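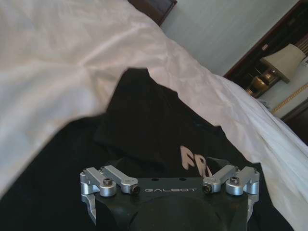
Sorting and Folding Mixed Laundry in a Shared Student House
Project report, Household Studies module
Margaux Besson, Vasco Antunes and Veronika Boros
Supervisor: Maricica Sârbu

1. Background

Large bedding is awkward to wash with clothes. Duvet covers and sheets tend to swallow smaller items in the drum, and a dark top can go through the whole cycle wrapped inside a white sheet without anyone noticing until it is time to fold. In shared houses this happens often, as people put whatever they have into one load to save money.

Our project looked at what happens after the wash, when a mixed pile has been tipped out and has to be sorted and folded. We wanted to find an order of work that was easy to follow and did not leave small garments behind in the bedding.

The work was done in September in Toletora, the student house where two of us live. Leonidas Athanasiadis, who also lives there, let us use his bedding and some of his clothes.

2. What we used

The pile was made up of white bedding and dark clothing. We chose these on purpose. Black fabric on white is easy to see once it is uncovered, but a black top lying under a sheet is completely hidden, and thick cotton feels much the same through the sheet as a fold of the sheet itself. The clothes were sweatshirts, T-shirts and socks, all cotton or mostly cotton.

Sorting was done on a double bed. We first tried the kitchen table, but the sheet hung over the sides and pulled the socks onto the floor with it.

3. Method

We compared two ways of sorting.

In the first, which we called "top down", the person took whatever was on top of the pile, folded it and went on to the next thing. If the top item was the duvet cover, it was folded first.

In the second, which we called "lift and clear", the person took hold of the bedding near the middle and raised it enough to see what was underneath. Anything found there was pulled out and put to one side. The bedding was only folded when there was nothing left under it or inside it.

Each of the three authors did both methods on 2 different piles. The piles were mixed by someone else, so the person sorting did not know where the clothes were. Afterwards the folded bedding was opened again and checked for anything left inside.

4. Results

Across all the top-down trials, 9 items were found inside bedding that had already been folded. Most were socks, which had worked their way into the corners of the duvet cover. The others were T-shirts that had been lying flat against the inside and were folded up with it.

Lift and clear left nothing behind in the sheets. It did leave socks in the duvet cover, again in the corners, when Vasco forgot to turn the cover inside out. After that we added a step: put both arms inside, take hold of the far corners and shake.

Top down felt quicker to all of us at the start. The time was lost later, because a duvet cover that has to be unfolded, emptied and folded again takes far longer than one folded once. Veronika found lifting the sheet tiring and preferred to roll it back from the foot of the bed. This worked just as well, and we would count it as the same method.

Hooded tops were the slowest garments to deal with. The hood and sleeves get twisted together, and if one sleeve is caught in the sheet the whole thing has to be laid out before it can be freed. Pulling hard only tightened it. It was better to find the neck first and work outwards -- the sleeves then usually came free.

We also had some trouble with lint. White fluff from the bedding showed up badly on the black cotton, and the printed lettering on dark tops picked it up along the edges of the print. We brushed it off by hand, but did not include this in the sorting.

5. Problems

The trials were few, and we got better at sorting as we went on. Everybody did top down first, so some of the improvement may come from practice and not from the method. We should have swapped the order for at least one person.

Our piles had no fitted sheets. Maricica Sârbu pointed out that these are the worst for trapping clothes, with their elastic edges, and they should be part of any further work.

6. Recommendations for the house

The following note has been put up next to the washing machine:

Wash bedding on its own if you can.
Button up duvet covers before they go in.
If the load is mixed, look under and inside the bedding before folding it.
Shake out the corners.
Leave any odd socks in the basket on the landing.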